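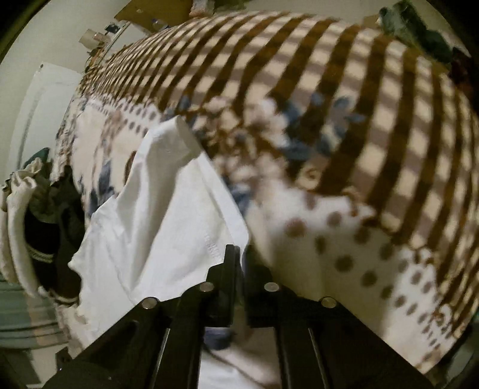

Skudircombe bedspread, brown check and polka dot with the blue floral. White cloth on top.

Skudircombe Bedspread, Mixed Print
Sold by Stostis, Milldale
Item: bedding / bedspreads / mixed print
Price: $100, either size
In stock

Quick version: one spread, several patterns on it. Dark brown stripes with cream and pale tan, making a check. White with small round brown polka dots. Patches of blue floral here and there. Back in stock after a long gap, same price as last time.

Sizes
Twin
Full
No queen. We get asked every week. The people who print it for us do 2 sizes and that's what we carry. Full on a queen bed covers the top and hangs short at the sides, some customers like that, some send it back. Measure first please. Mattress depth too, not only width.

What you get
The bedspread. No shams, no pillowcases, no sheets. Comes folded in a clear bag with a care card.

Pattern notes
Read this bit before you order, it's where most returns come from.

The check is bold. Dark brown stripes, not a soft coffee color. If you want something quiet, look at the Tu spread instead (plain, oatmeal or gray).

Dots are small and brown on white. They run in rows below the check.

The blue floral has leafy shapes in blue and white. Patches can be different sizes and they don't line up with the dots in any neat way. We can't pick one for you with more blue or less blue. We also can't tell you which patch ends up by the pillow. Placement shifts from one spread to the next depending on where the cloth gets cut.

Colors look warmer under a yellow bulb. Cream goes almost butter. Look at it by a window before you decide you hate it.

What goes with it
White. Plain white anything. Sheets, pillowcases, a folded napkin on a tray if you're doing breakfast in bed. White calms the check down a lot.
Tan or cream blanket at the foot, good.
Navy, okay, try to get close to the blue in the floral.
Another check on the same bed, we'd say no. Jozef De Haan on our floor says yes and has it set up that way at home with a green one. Up to you.

Using it day to day
Fine for a guest room, a kid's room, a daybed. Also gets bought as a throw for an old couch, full size works best for that, tuck it deep behind the seat cushions or it creeps forward.

Good surface for folding laundry on, a couple of customers have told us. Small white things show up against the brown, so hankies and socks don't get lost the way they do on a white spread. Do watch the dotted parts, a white pillowcase can dissapear on those.

Crumbs show on the dark stripes. Coffee shows on the white. Dog hair depends on the dog.

Washing
Wash alone the first time. Cold, gentle cycle, mild detergent.
After that cool or warm is ok, with like colors.
No bleach. Not on the white parts either, you won't keep it off the brown.
Big drum. The full is too much for a small apartment washer, take it to the laundromat.
Tumble low and take it out while it's still a bit damp, then spread it over the bed or a rail to finish.
Iron on the back if you must. Most people just smooth it by hand.

Wash white cloths seperately from this spread for the first few washes. Napkins, pillowcases, handkerchiefs, all of it. We haven't had many complaints about color coming off but we have had a couple, and both times there was white in the load.

Making the bed with it
Shake it out from the foot end. Line up one long stripe with the edge of the mattress and work from there, way easier than trying to center the pattern. The check will look crooked if the spread is even a little twisted, the dots forgive more. Pull from the corners last.

Stored folded it takes up one pillow's worth of closet. Fold with the print inside if the shelf gets sun.

Fiber content and country of origin
On the sewn-in label and on the bag sticker. It's changed between batches before so we don't print it here. If you've got an allergy or a strong preference call the store and somebody will go read you the label on the batch we're shipping.

Shipping
Ships from Milldale. Orders placed before noon usually go out same day, Saturday orders go Monday.
Free shipping at $100 and up, so this one ships free by itself.
Pickup at the store is free too, ask at the back counter, bring the order number.
No international right now, sorry.

Returns
60 days. Unwashed, in the bag if you still have it. Washed ones we can't take back unless there's a fault.
Faults: loose seam, hole, print skipped, wrong size in the bag. Send a picture and we'll sort it out, no need to mail it first.
Not faults: floral patch not where you wanted it, check not perfectly square at the edge, fold creases out of the bag. Creases drop after a night or so on the bed, or a short tumble on low.

Questions we get

Is it reversible?
Sold as one-sided. Back is plain. Nothing stopping you.

Can I buy the fabric by the yard?
No. We asked, minimum was way past what we could sell.

Curtains to match?
Not at the moment. There was a valance in the dot only, gone now. Jamshid Tehrani does the buying and is looking at it again for July, no promises. Put your email on the list at the register or on the contact page if you want to hear.

Is it a quilt?
No. No batting, no quilting. It's a single layer cover. For warmth put a blanket under.

Will the blue match the Skudircombe pillow from before?
Close. The older pillow was a shade lighter. Side by side you'll see it, across the room you won't.

How does it hold up with cats?
Claws will pull any woven thing. Snip the loop, don't tug it.

Can I hem the full down to twin?
Sure, any sewing machine gets through it. You'll lose whatever pattern is on the edge you cut. Don't send it back after though.

Customer notes
We've sold nearly 700 of these between the store and the site. A few of the comments that came in with the last batch:

"Busier than I thought but my husband likes it and he never likes anything on a bed."

"Got the full for a queen, too short, swapped for two twins for the bunk room. Swap was easy."

"I wanted more of the flowers. Still keeping it."

"The brown is BROWN. Good."

"Wish it came with a sham. Used plain white ones, looks fine."

Also from Stostis
Tu bedspread, plain, oatmeal or gray
White pillowcases, pair
White cloth napkins, sold single or by the dozen
Foot-of-bed blanket, tan

The twin tends to go first. If the size button is grayed out it's sold out online but the store may still have one on the shelf, call before you drive over. Holds are till closing time, same day only.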